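Bestcombe open day: the one where the arm stopped

I'd been meaning to get to the Bestcombe open day for ages and this May I finally managed it, mostly because my brother-in-law had a spare seat in the car and a promise of lunch at the end of it. We were through the gate at half past nine, which was early enough to get a space near the building and too early for the tea urn. Lanyards, a photocopied map, a young woman telling everyone to mind the step. I did not mind the step.

The building belongs to Cisari, who do packing cells for small firms, the sort of place that boxes up watch straps or drill bits and doesn't want a machine the size of a bus. Bestcombe is where they build them and try things out before they go to the customer. There's a showroom at the front with carpet and a proper coffee machine, and you can skip that (I didn't, I had two coffees), but the workshop behind it is what you've come for.

Our guide was Gilles Courtois, who has been there since the firm was in a unit at Plokley and who still calls the new place "the new place". Lovely man, talks with both hands. He took us past the stores, where a chap was cutting cable to length and plainly wished we'd move along, and then on to the two-arm benches, where they were having a bad morning.

I should say what the job is, as it matters for what follows. One arm steadies or moves the box, the other brings the lid over and sets it down, and then they press it home between them. It sounds like nothing. Gilles said they'd had it going well the evening before, 167 lids without a hand laid on it, and somebody had gone home very pleased. Then in the morning, with the first visitors through the door, the right arm started stopping short. It would come down towards the lid, slow up as if it had thought of something, and halt with a protective stop showing on the screen. Reset, try again, same thing.

We stood behind the yellow line and watched Jérémie Hoarau try to sort it out, and he was remarkably patient about having an audience. He'd narrowed it down to the last little stretch of the move, and he was taking the arm through it at crawling speed with the pendant in one hand, muttering numbers.
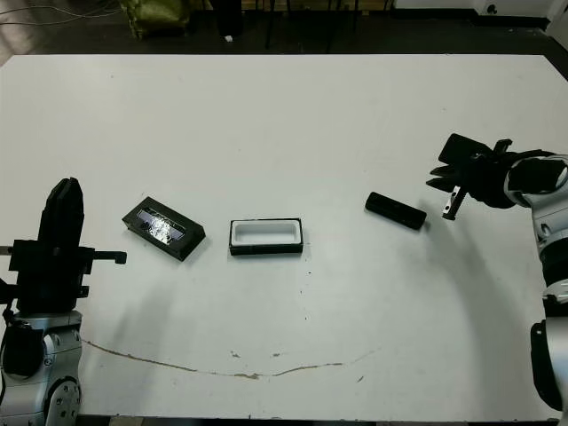
Why does an arm like this stop when it hasn't hit anything? It's watching the effort in its own joints, and if the effort is higher than it expects for that move, it treats the difference as a collision and stops.

So you can get a stop from something that isn't a collision at all. A cable that's pulling, a wrong weight typed in for the gripper, a stiff joint, a move that's been asked to go too quickly round a corner. Jérémie had been through the weight first. He told us that's the usual one, somebody changes the fingers and forgets to tell the controller, but the figure was right. Then he slowed the move down, and it got a bit further and stopped again, which he seemed to find more cheering than I would have.

The culprit was a cable tie! One had been added after the evening run, to tidy things up for us lot, and it had taken the slack out of the cable at the wrist. Every time the wrist rolled round for the lid the cable went tight and the arm felt it. He snipped the tie, gave the cable a bit more of a loop, ran the move 9 times at low speed and then let it go properly. There was a small round of applause and he went rather pink.

What I liked was what he did next, which was to not just carry on. He'd had the limits turned up at one point while he was hunting (only for a single try, with everyone back and his hand on the stop button), and before he'd let it run for visitors he put them back and made Gilles come and read the settings with him. Gilles told us about a job in the Plokley days when someone had raised the limits to get through a shift and left them raised. The arm ran for four weeks like that. No one got hurt, but it bent a bracket one afternoon without so much as slowing down, and the person who normally reached in there to clear jams was on her break. He told that story without using his hands at all.

A man in our group, from a firm called Rey that makes something to do with hinges, asked whether you couldn't simply set the arm to carry on by itself after a stop. Save somebody walking over. Jérémie said you could get it to do all sorts of things and he wouldn't do that one. If it stops, a person goes and looks, and the person who presses reset is the person who looked. They have that on a card by each bench. The hinge man wrote it down, so perhaps there's hope for hinges.

After that the rest of the tour was a bit flat, I'm afraid. There was a machine that counts screws, and a talk upstairs with up to 3 questions allowed, and we got the same question three times in different coats. I'd skip the talk and go back to the benches, where they're happy to chat once the first rush has gone through.

A few practical bits if you're thinking of the next one. Park at the back, the front fills up. The floor is hard and there's nowhere to sit in the workshop, so wear sensible shoes. Children are welcome but have to be held on to near the benches, and they mean it — one dad got told twice. The tea is free and the cake isn't, and the lemon one had gone by eleven.

Lunch was at the pub by the bridge. My brother-in-law had the pie and spent most of it explaining cable ties to me, having stood next to me the whole time.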